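Who signs, who ratifies: town climate pledges in the Flaston district
Student project report, Year 2 Environmental Policy
Group members: Vasilis Babić, Hannelore Lehner, Engelbert Rainer
Supervisor: Gertraud Moser

1. Background

International climate agreements come into force in two steps. A government signs, and later its parliament or another body ratifies. Our project asked whether the same gap appears at local level, where councils sign a regional climate pledge and then have to adopt it as a binding plan.

We chose the Flaston Climate Pledge because the records are open and the text is short. It asks each council to cut emissions from its own buildings and vehicles, and to publish figures every year. Grindonlow was the first council to sign.

2. Method

We read the minutes of 95 councils that signed the pledge. For each one we noted the month of signing, whether a vote on adoption was held, and how it went. Councils with fewer than 2,000 residents were left out, as many of them share an office with a neighbour and their minutes are kept together.

Engelbert built the spreadsheet and Hannelore checked every entry against the minutes. We also interviewed Benedikt Eberhard, who was a clerk at Grindonlow when the pledge was signed. 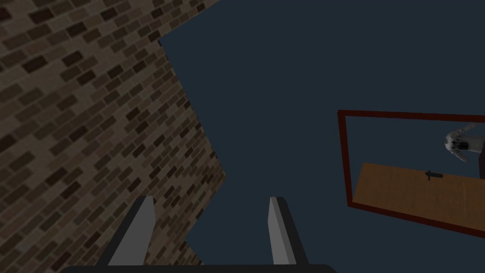
3. Findings

Of the councils we studied, 18 had not held an adoption vote by the time we stopped collecting data in December. The reason given most often in the minutes was the cost of work on older buildings. Several councils had signed before anyone had surveyed their own offices. Brick walls laid in running bond, with each course staggered over the one below, came up in a number of the survey reports, and the councils disagreed on whether to insulate them from the inside or the outside. Grindonlow settled the matter before its vote — most others left it until afterwards.

Mr Eberhard told us that signing took one evening and adoption took 271 days. He thought the delay was useful, as the finance department had time to put figures against each promise. Councils that voted quickly tended to adopt shorter plans with fewer dates in them.

4. Limits of the work

Minutes differ a great deal in detail. Some record the whole debate and others only the result. We did not look at whether emissions fell after adoption, which would need several more years of figures.

5. Next steps

Vasilis will compare the adopted plans with the pledge text next term. The spreadsheet is held in the department office and can be borrowed on request to Ms Moser.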